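Table-Clearing Sessions: Participants Wanted

Stellis is looking for people to join our cup-and-table sessions this February! If you've ever cleared up after an office coffee break, you already have the skills we need.

The work is simple and oddly absorbing. You'll stand at our big white table and set paper cups upright, turn them over, line them up and put them back where they came from, and then do it all again with a different layout. Each session lasts two hours with one good break (real coffee, in the same kind of cups).

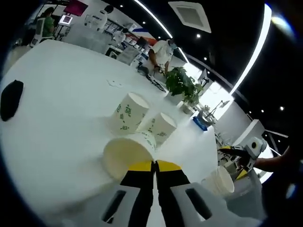
Paper cups on the big table, two of them upside down and two on their sides.

We work in a shared room with other people at their desks, so you should be comfortable with a bit of coming and going. Two people often work at the table together, and we love it when they fall into a rhythm. The plant stays on the table, by the way, and you'll learn to reach around it!
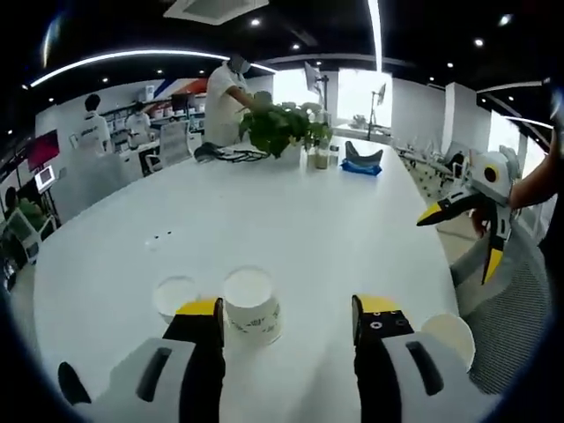
You don't need any experience. We do ask that you can stand for an hour at a time, that you're 18 or older, and that you can come to at least 5 sessions. Left-handed people are very welcome, we never get enough of you. Masks are fine if you prefer to wear one.

Sessions run in the Brulldale building, Room 211. Weekday mornings start at 9:30, and there's a Sunday group at 1 p.m. for anyone who works during the week. Sessions are paid, and we cover bus fare.

To sign up, stop by the front desk and ask for Ruth Carhuamaca or Ekrem Ertürk. Tell them which group you'd like and whether you're bringing a friend. Bronwyn Sutcliffe runs the Sunday group and will call you back with a start date.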